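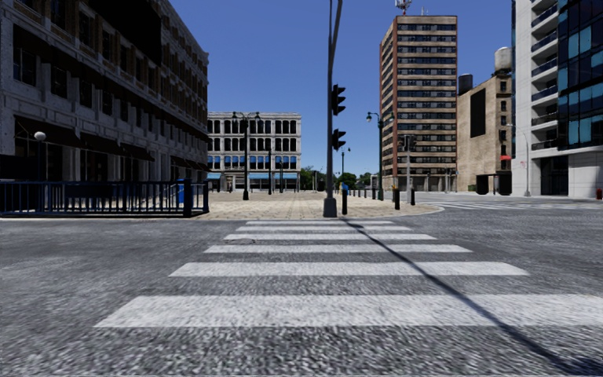 Talha Swati wrote on the course board that the crossing detector "works fine in the sim, so why do we spend two weeks on shadows?" Good question, and I'd rather answer it in the notes than in a thread nobody scrolls back to!

A classical stripe finder looks for bright bands with parallel edges. Lay a long dark shadow diagonally over the paint and each band breaks into two bits, and the bits come back with different brightness. If your threshold is one number for the whole view (and I know whose is, Humaira and I marked them last night) you lose half the crossing. Try a local threshold first, then join pieces that share a line on the ground plane. Do the joining after the projection, please, as the far stripes are so thin in pixels that a small slip in angle will glue two of them together.

For planning, the crossing is only a hint. Your route still has to come off the pavement somewhere sensible, and that's where part 4 of the lab comes in.
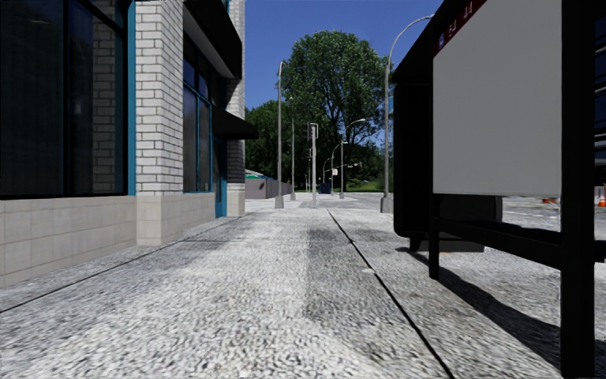

Mobile Robotics Teaching Group, Gorngate

Pavement following, then. The free space here runs between the shopfront and the bus shelter, and I want your costmap to know that the shelter's shadow is ordinary ground. Lots of you mark it as an obstacle and the planner hugs the wall for no reason. The dark joint across the paving causes the same trouble on a smaller scale. Check the depth before you believe the colour!

The dark glass is a separate headache, so keep a margin on that side and leave it at that for now.

Use seed 2687 for the run you hand in and 1329 for your own tests. Please don't tune on the hand-in seed (I can tell, the plots look far too happy). Maricel Barredo has put the ground plane code in the Cunholm folder; read the comments at the top before you change the camera height.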